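Accueil > Magazine > Au travail > Rencontres

Imprimer | Envoyer par e-mail

« Je ne porte plus les plateaux, je règle les trajets »

3 avril 2025

J'arrive chez Buva avec dix minutes d'avance et Morenike Usman me colle un café dans les mains avant même que j'aie posé mon sac. Le ton est donné ! Elle travaille depuis neuf ans dans cette maison qui prépare et entretient la vaisselle des cafétérias d'entreprise, et elle a tout connu : le tri, le rangement, les caisses à monter au premier.

« Au début je rentrais avec les poignets en compote, me raconte-t-elle. Le contrat Medport, c'était 1732 tasses par jour à prendre, tourner, reposer. En janvier on est montés à 2747. Là j'ai dit au chef : soit on embauche, soit on trouve autre chose. »

Ils ont fait un peu des deux. Deux personnes en plus, et un atelier d'essai où l'on apprend à des bras robotisés à manipuler les tasses. Le projet s'appelle Stania (personne n'a su me dire d'où vient le nom) et c'est Olanrewaju Uzor qui le mène, un ancien de la maintenance, bavard comme moi, ce qui n'a pas raccourci l'entretien.

Je lui demande si les collègues ont eu peur. « Bien sûr. Moi aussi j'aurais eu peur ! On leur a dit que les contrats ne bougeraient pas pendant deux ans, et c'est écrit. Après, dans deux ans, on verra, je ne vais pas vous raconter d'histoires. »

Morenike, elle, a changé de poste. Quatre matinées par semaine, elle choisit les exercices, déplace les tasses, note ce qui coince. « Une anse, pour vous c'est rien. Pour le bras, selon le côté où elle est tournée, c'est un autre travail. Ça, les ingénieurs ne le voyaient pas, moi je le savais dans les mains. » Elle a obtenu une prime, pas encore la nouvelle qualification. Elle la réclame, et elle me le fait répéter pour être sûre que je l'écrive.

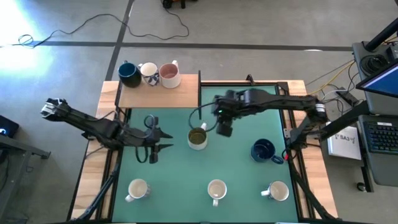

Les deux bras à l'œuvre au-dessus du plan de travail, entre les tasses et la petite étagère en bois.

Ce qui lui manque ? Les conversations. « Au tri on était six, on parlait de tout. Maintenant je parle à un écran, et à Olanrewaju quand il se tait deux minutes. » Il rit, il proteste, elle continue. Elle ne reviendrait pas en arrière pour autant, surtout pas pour ses poignets.

Prochaine étape, le site Ibrahim, où l'équipe du soir n'a encore rien vu du projet. Morenike ira leur en parler elle-même, elle y tient.

À lire aussi
- Port de charges : que dit votre fiche de poste ?
- Passer de la production aux réglages, trois parcours
- Équipes du soir : les horaires en question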